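**Kit review: the Wokstead hand-held gripper set**

The Wokstead set is sold to small labs that want to record hand-guided picking and placing before they commit to a full arm. It ships as two hand grippers, a charger and a license for the recording software. The price is $705, and spare fingers cost extra.

Setup took one morning. The fingers fasten with screws, and the printed guide covers the job well enough. Our test task was a simple one: handle a small ball and a clear plastic bin on a white table.
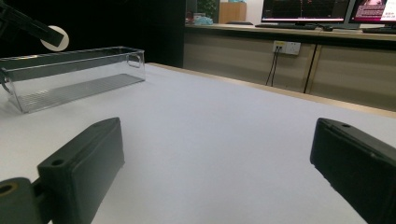

Clear plastic is hard on most tracking software, so we kept the task in the test even though the maker suggests solid colors for beginners. We logged 136 runs over a week. The software dropped 8 of them, mostly when both grippers came close together — the guide does warn of this.

Grip is firm on flat walls and less sure on round things. A light ball needs a slow close, and new users tend to squeeze too early. Flirnus sells a softer finger pad that fits the same mount, but we have not tried it yet.
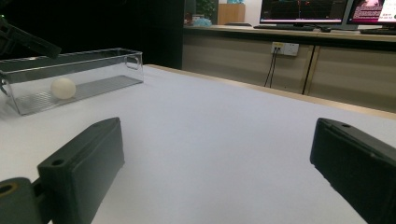
*Nanna Zoëga*

Battery life was fine for half a day of steady work. Support answered both of our emails by the next morning. Readers who want to try the set can borrow ours from March; write to the newsletter desk and say which week suits you.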